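Allergen-Free Meal Kit Promises Dinner in 10 Minutes. Parents Want to See the Label

A new line of boxed dinner mixes for kids with food allergies goes on sale in Onville this Wednesday, and the company behind it is making some large claims. Grullero says its mixes are free of milk, eggs, wheat, soy and nuts, that they cook in 10 minutes, and that "even the pickiest eater" will ask for seconds. The last part will be hard to check.

The line starts with four products: a pancake mix, a mac and cheese without the cheese, a taco filling and a chocolate mug cake. They will be sold at the Asley grocery on the east side and on Grullero's own website. Company founder Konrad Riedl said the recipes were tried out in 143 homes before launch.

Asked how those homes were picked, Riedl said they came from the company's mailing list. In other words, they were people who had already signed up to hear more about the product. He did not say how many of them had a child with a diagnosed allergy.

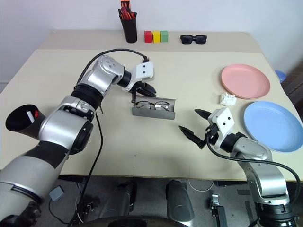 Pens, colored cubes and a pair of sunglasses along the back of a table.

Madalena Bragança, who runs a local support group for parents of allergic children, is not rushing out to buy a case. Her main question is where the mixes are packed. Riedl confirmed that a contract plant does the packing and that the same plant handles products with tree nuts on other days. The lines are cleaned and tested between runs, he said, but he would not share the test results, calling them "internal."

"Then put it on the front of the box," Bragança said. "I'm not paying extra to guess."

And it is extra. A Grullero pancake mix costs around three times as much as the store brand, and the box makes 10 small pancakes. Bragança said her group already trades a recipe that uses rice flour, mashed banana and baking powder, and it takes no longer to cook.

Riedl said prices should come down once the company sells in more than 40 stores. It is now in one. He gave no date for the next.

Labels with the full ingredient list are due on the website before the launch. They were not there as of Monday's deadline for this story.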